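Notes for my talk at Sundcombe, 16/02/2018
Small kitchens: what stays on the table

Slide 1. Good afternoon and thank you for the invitation. Say my name slowly. Thank Marjatta Partanen for lending the hall.

Slide 2. My kitchen in Tuominen house has one worktop, 800 mm long. The kettle takes a good part of it. So everything else must live on the table, and we also eat there. Pause here, people usually laugh.

Slide 3. My rule is that a thing may stay on the table if we use it every day. Plates, yes. The big pot, no. In October I moved the pot to the hall cupboard and I have missed it only at soup time.

Slide 4. Open racks. I was against them for many years, I thought they look untidy. Raili Nurmi changed my mind. With plates on edge you take one without lifting the others, and this is kinder to the wrists. Do not speak too long about wrists.

Slide 5. Boxes with half a lid. Small things go in at the back, and the board in front becomes a little shelf. Put something tall on it and you win the space above. Ask who has such a box at home.

Slide 6. Food on a tray. Corn, onions, apples. The tray can be carried away in one movement when it is time to lay the table. Leave this slide on for a moment and drink water.

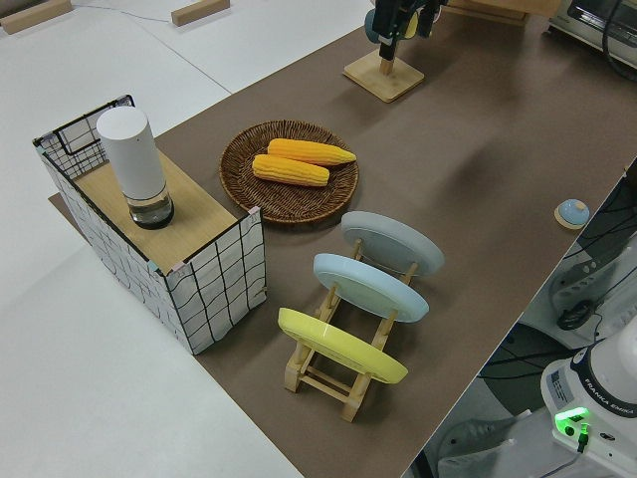 Should the rack stand beside the sink?
Only if you wash by hand and the plates must drip. Dry plates are better near the place where you eat, so you do not cross the kitchen with them.

Slide 7. Mats. A mat shows where the storage ends and the eating begins. Mine is 700 mm long and I roll it up on Sundays.

Slide 8. Questions. Handouts are by the door, 3 pages. If time is short, leave out the mats.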